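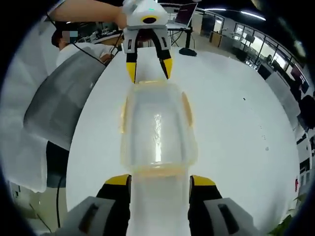 Frequently Asked Questions: Care and Setup of the Hand-Held Grippers

These answers apply to the paired hand-held grippers used at the Karnby table. They are intended for staff and students who have completed the Drotine induction. Questions not covered on this page should be directed to Bence Kelemen.

How should the table be prepared before a session?

Wipe the white tabletop and allow it to dry. Crumbs and specks should be removed from the working area, as they are picked up by the finger pads. The laptop remains on its stand, clear of the operators' elbows, and cables are to be run down the side of the table and away from the feet.

Which object is used for the setup check?

The clear plastic container. Its transparent walls and straight sides make uneven closing easy to see. Stand it upright between the two operators. One gripper approaches from the near side and the other from above, fingers down, with the tips brought to the far rim. Neither operator should squeeze until both are in position.

What does the green light on top of the gripper mean?

The gripper is powered and ready to record. If the light goes out during a session, put the gripper down, check that its cable is fully seated and wait for the light to return. If it does not return after 3 attempts, label the gripper and place it in the repair tray.

How are the yellow fingertips changed?

Switch the gripper off first. Hold the finger by its housing, pull the tip straight off and press the new one on until it clicks. Always change both tips on a gripper together. Worn tips go back to the Gál store and are not to be kept as spares.

How often are the black finger pads replaced?

Every 125 hours of use, or sooner if the surface has become shiny. Clean them between sessions with a damp cloth. Do not use solvent.

May the lens be cleaned with the same cloth?

No. Use the dry lens cloth kept in the wooden cabinet. A smeared lens spoils a whole session of recordings, and the fault is rarely noticed on the day.

One finger closes later than the other. Can I adjust it myself?

No. Record the fault in the log with the gripper's number and leave the screws alone. Repairs are normally completed within 6 working days.

Where should the grippers be left at the end of the day?

Switched off, fingers open, in the padded case. The case is locked at 5:30 p.m.

Related items
Tamia logbook: how to enter a fault
Ordering tips and pads from the Gál store
Booking the Karnby table
Drotine induction: November intake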